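Good Habits at the Robot Bench
Gallery - Stutano Workshop, Wudetti

Welcome, and thank you for stopping by! When Severino Robles and I started writing down our bench rules in June, we thought they would fit on an index card, and of course they grew, as these things do, into a binder with tabs. The full text runs to 1,513 words, and this page is the friendlier version for new members and for anybody who likes to see a bench before reading about one.

Most of the rules are older than our arms. We borrowed the first few from the wood shop at Cuvwood, where people have been careful around moving things for a very long time, and we added our own as we went along. 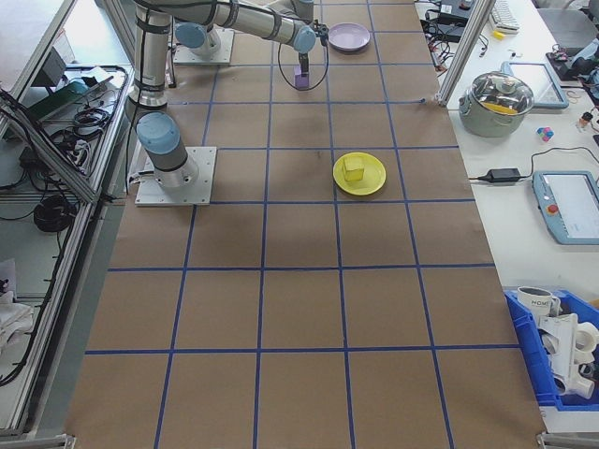 The rule I care about most is that the stop button stays within reach of whoever is running the arm, and that person does nothing else until the run is over - no phone, no sandwich, no quick chat across the room. If you need to reach over the table, you stop the arm first and say so out loud. It feels silly for a day or two and then you do it in your sleep.

Grid tape gets checked before the first run of the morning. A strip that has lifted or drifted is replaced, and the person who replaces it writes that in the log with their initials. Severino went through the old log last winter and found some 297 entries, a good many of them in his own handwriting.

New programs run at low speed twice, with 2 people at the bench, before anyone turns them up. Power cords stay out of the walkway, and mounting bolts are checked after any bump, however gentle.

If you would like the whole binder, ask for it at the Goicoechea Street desk, room 506, and bring your questions along with you.

Esperanza Palacios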